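Open Storage for Small Kitchens: Sorcha Cronin on Racks, Baskets and Plates

Sorcha Cronin has been laying out kitchens for Besurden for eight years, most of them in rental apartments where nothing may be drilled into a wall. Her work starts with the tabletop. She measures the depth first, then the clearance to whatever hangs or stands behind it, and only then asks what the household owns.

"Depth decides everything," she says. "If you have 648 millimeters, you can run two rows: storage at the back, working space at the front. Take away 300 and you have one row. People try to keep two anyway, and the front row ends up on the floor."

Her standard arrangement puts upright storage at the back. Plates go on edge in a slotted rack, bowls are stacked beside it, and food that will be eaten the same day sits in front in a basket. A freestanding metal shelf goes at one end, with its feet on the table if the table will carry the weight.

I asked why she prefers plates on edge to plates in a pile. She answered with a question of access. A pile gives you the top plate and makes you lift the rest. A rack gives you any plate with one hand. It takes more length along the table, though, and she does not recommend it for a household with more than one full set.

"Four plates in daily use is a good number for a rack. The others can go in a cupboard, flat, with the serving dishes. Prongs should be spaced for the rim, and you check that with the plate you own. Shallow plates lean. A small lean is fine. If the plate touches its neighbor, move it one slot."

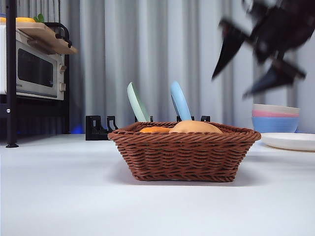

Bowls she treats the other way. They nest, so they waste very little space in a stack, and the foot of one bowl keeps it steady in the next. She puts the bowl that gets the hardest use on top, whatever its color, and keeps the stack low enough to lift in one piece.

"Mixed colors are useful," she says. "You tell a child to bring the pink one and the pink one arrives. I don't match sets for clients unless they ask me to."

On baskets she is more particular. She favors a woven body that widens toward the top, with a thick rim that can be gripped from either side. The weave lets air through, and bread with a proper crust does well in it for a day. Soft rolls dry out faster, and she tells clients to put a cloth over them at night. Fruit can share the basket if it is firm. Anything ripe goes elsewhere, because the juice gets into the weave and does not come out.

Cleaning is simple. A dry brush takes out the crumbs. A damp cloth is acceptable if the basket is then left upside down until morning. She does not put wicker in a sink.

Lech Olszewski, who assembles the shelving for most of her projects, joined us for the last part of the conversation. His concern is the fasteners. Shelves on metal poles are usually held by small screws, and these loosen when the unit is pushed sideways during cleaning.

"Check them in November, when people start cooking more, and again in spring," he says. "Finger-tight and then a quarter turn. If you force it you strip the thread — then you need a new pole."

He also looks at the feet. A bare metal foot will mark a white surface, so he fits a thin pad under each one and replaces it when it hardens.

Cronin is now working on two apartments in Sastlow, both with a single table doing the work of a counter. The first is finished except for the shelf. In the second, the tenant wants the plate rack on the left and the window is on the left, and they have not yet agreed on it.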